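Why Does Smoke Go Up the Chimney?
A Prernwood explainer for curious people aged seven and up

Have you ever watched a fire burning in a fireplace and wondered why the room doesn't fill up with smoke? It's a brilliant question, and the answer is all about air!

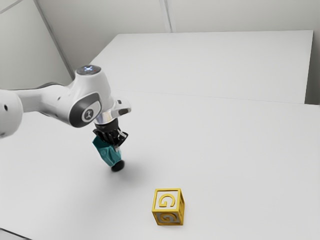 Air might look like nothing at all, but it is made of tiny bits called molecules, far too small to see. They are always zooming about and bumping into each other. When air gets hot, they zoom faster and push further apart. So a bucketful of hot air has fewer molecules in it than the same bucketful of cold air, and that makes it lighter.

Cold air is heavier, so it slides in underneath and shoves the hot air upwards. It's the very same thing that makes a hot air balloon float. A chimney is a bit like a balloon with no top -- the hot air keeps going up and out, and new air keeps coming in at the bottom.

What is the draught?

This steady pull of air up the chimney has a name. It's called the draught (you say it "draft"). Smoke is mostly hot gas with tiny bits of soot and little drops of tar mixed in, and the draught carries the whole lot up with it.

A tall chimney usually pulls harder than a short one, as long as the smoke stays warm all the way up. That's because there's a longer column of hot, light air inside it. Next time you're out for a walk, look up at the roofs and see how many different chimneys you can spot. Some are short and fat, some are tall and thin, and some have pots on top like a row of crowns!

The parts of a fireplace

Hearth: the floor of the fireplace, often stone or tile. It sticks out into the room to catch sparks.

Fireback: the tough piece behind the fire. It protects the wall, and a cast-iron one soaks up heat and gives it back to the room.

Surround: the frame around the opening. The shelf along the top is the mantelpiece.

Flue: the tunnel inside the chimney. When people say "chimney" they often mean the flue, but the chimney is the whole thing, bricks and all.

Damper: a flap that opens and closes the flue. Not every fireplace has one.

Why does a fire need air?

Fire needs fuel (like wood), heat, and oxygen, a gas found in the air. Take away any one of them and the fire goes out. The draught helps here too, by pulling fresh oxygen in over the burning logs. The chimney helps the fire, and the fire helps the chimney. How clever is that?

When smoke comes back

Oriana Escobar wrote to us in October to ask why her gran's fireplace puffs smoke into the room when it's first lit. Great spotting, Oriana! When a chimney has been standing cold, the air inside it is cold and heavy too. It sits there like a plug until the fire warms it up. A gusty wind, a bird's nest or a thick layer of soot can cause trouble as well, and that's why chimneys need sweeping.

If smoke keeps coming into a room, tell a grown-up straight away. And never light a fire or play near one on your own, even a small one.

Try it: the paper spiral

Draw a snail-shell spiral on a circle of thin paper and cut along the line. Ask a grown-up to tie a thread to the middle and hold it high above a warm radiator. Watch it turn! The warm air rising is pushing on the paper. (Never try this over a fire or a candle.)

Ilari Honkanen tried it with 3 sizes of spiral. Which do you think spun best -- the big one or the little one? Have a go and find out!

Words to remember
Draught: air moving up the chimney
Soot: black powder left by smoke
Flue: the tunnel the smoke travels through

Written by Annapurna D'Souza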